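Section 4. Getting the Table Ready for Open Day Visitors

By the time you reach this section you should have the Shezi hand-held gripper pair unpacked, charged with the current settings file, and paired to the recording computer as explained in Section 3. If the computer still shows only one gripper, please go back and finish that first. It is much nicer to sort it out in a quiet room than with a dozen guests leaning in to see.

This part of the guide is for people who will be running the demonstration on an open day or a school visit. The same steps work for a small private tour, and at Gurkonwood we use them for those as well, though we usually skip the sign-up sheet.

4.1 Setting up the table

1. Place the white board on the demonstration table and push it back until it sits squarely. Press lightly on each corner. A board that rocks will make everything you do look clumsy, however practiced you are.

2. Check the rails on both sides of the table. Nothing should be hanging on them or leaning against them, and that includes coats, which visitors will hang on anything that looks the least bit like a rack.

3. Lay the gripper cables so that the left one leaves to the left and the right one leaves to the right. Give each of them enough slack that you can reach the middle of the board without feeling a tug.

4. Put down the visitor line with floor tape. We leave 49 inches between the tape and the table on the side where guests stand, and that has worked well for us with children and grown-ups alike.

CAUTION: Keep guests away from the back of the table, where the cables run along the floor. If your room has only one door and it happens to be behind the table, turn the whole arrangement before the day starts – you will not be able to do it later.

NOTE: Dim the room a little if you can, but leave the light over the board on. The Zendomari viewer software has trouble following the fingers when the board is darker than the rest of the room.

4.2 Choosing something to work with

You can demonstrate with nearly any household object that is light, stands up by itself, and is familiar to everyone. We have tried mugs, folded towels, and a toy piano that we do not recommend. A desk lamp is a lovely choice. People know right away which parts of it ought to be held and which parts ought to be left alone, and so they understand what you are trying to do before you have said a word.

5. Set the object in the middle of the board, where both grippers can come at it comfortably.

6. If it is something electrical, leave it unplugged. You can talk about switches and sockets all you like without any power going to them.

7. Move everything else you plan to use to a side table. One thing on the board at a time is plenty.

4.3 Running the demonstration

8. Stand at the front edge of the table and pick up a gripper in each hand. Let your shoulders drop. Most new presenters hold on far too tightly, and it shows in the recording as a fine tremble.

9. Open both sets of jaws and hold them on either side of the object, pointing inward. Stay there while you give your introduction. We say a few words about how the movements of a person's hands are recorded, and how a robot can later be taught from many such recordings. 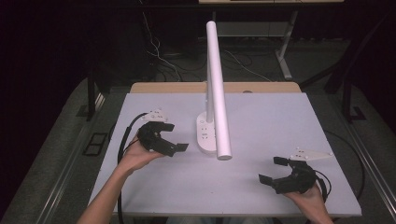 10. Bring one gripper in first and let it steady the object. Only then bring in the other. Going in with both together is the usual way to knock something over, and while guests enjoy that very much, it spoils the take.

11. Work slowly. Finish the movement, open the jaws, and draw both hands straight back before you put the grippers down.

12. Press Save in the Josteo recorder and wait for the tone. Each take is stored under the next free number, up to 3000, after which the recorder will ask you for a new folder.

CAUTION: The finger pads can pinch. When a guest would like a turn, hand over one gripper only, with the jaws open, and keep the other in your own hand until the guest has had a minute or two to get used to it.

4.4 If something goes wrong

Recorder shows code 585: a cable has come loose at the back of a gripper. Push it in again and repeat the take from step 9.

Recorder shows code 200: the take was saved normally. This one worries people every single time, so we have put a sticker next to the screen.

Jaws feel stiff: set the gripper down for a moment, then open and close it a few times with nothing between the pads. If it is still stiff, switch to the spare pair and carry on – your guests will gladly wait.

Section 5 explains how to play back a take on the wall screen and how to clear the folder at the end of the day.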